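## The small stuff gets its turn

If you came by the Zistwood Street rooms in March, you'll remember the toy corner. Play food in the block tubs, blocks in the play food, and that one drawer we had all agreed to stop opening. Well, we've opened it! The Brerville Toy Library spring sort is well underway, and I have enjoyed it far more than a grown woman probably should.

The idea is simple enough. Everything small comes out onto a white table, a bit at a time, and goes back into a home that makes sense to a four-year-old. We have 2,000 loose pieces on the books (the real number is anyone's guess) and 55 boxed sets, and the loose pieces are where all the fun is. A boxed puzzle tells you where it lives. A panda doesn't.

The panda, by the way, has been my favorite thing on the table. It's a little black-and-white one, and it set off a surprisingly long talk about whether animals should live together or go out with the sets they get played with most. Children put pandas in kitchens. They put them to bed on plates. In the end we went with animals together, and if yours wants to take the panda home along with the play food, just ask at the desk and we'll write both on the same card. 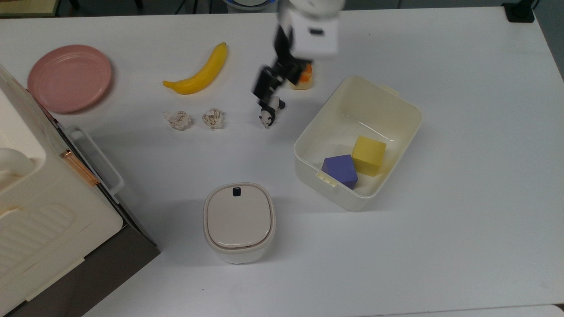 Blocks were easier. Solid colors in the open bins, where small hands can get at them, and anything with letters or pictures on it in the lidded boxes on the higher shelf. I do love a plain block. A yellow one has been cheese, a bus, a bar of soap and a phone in the time it took me to drink one cup of coffee, and a purple one was "the boss" for reasons I wasn't told.

We've also gone back to open containers wherever we can. The old system had lids on everything, and it looked wonderful for as long as it took the first family to arrive. Open bins look messier from across the room but they get used properly - a child can see what's in there, and can see where to put it back. If you're sorting toys at home this summer, I'd start there, with one open bin for the thing your child plays with every day, and leave the rest until you've got the energy.

The pretend kitchen is the part I'm most excited about. Bread, fruit, plates and the little trash can are all going out together as one set, which we're calling the Clutel Café after the cat who used to sleep on our returns pile. The tiny trash can might sound like an odd thing to put in a café, but clearing up is half the game! Give a child a toy banana and a pink plate and you'll get lunch. Add a scrap of crumpled tissue and somewhere to throw it, and you'll get lunch, a spill, a very stern cleanup and then lunch again.

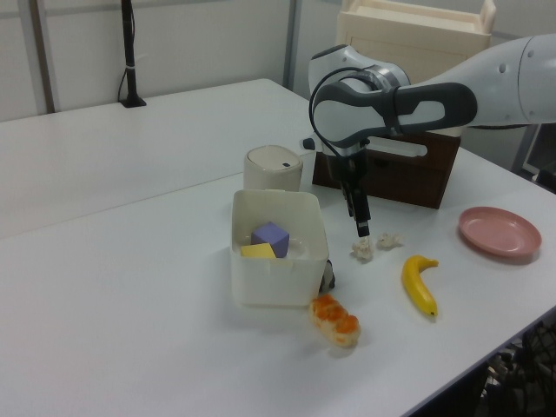
*Bread, banana, pink plate and a couple of tissues, with the blocks in their white box.*

The café set can be borrowed for two weeks, like everything else. Please check under the couch before you bring it back, and if a piece does go missing, tell us and don't worry about it. We have 57 pieces of fruit in the spares tub, and I am fairly sure we could lose half of them and still open a grocery store.

Still to do: the dress-up hooks, the train track, and the drawer, which is open but by no means empty. The Jiang Room shelves are finished and the new labels are up, with a drawing on each one as well as the word. Come and have a look from 4th June, and bring back anything small that's been riding around in your car.

Rawan Awwad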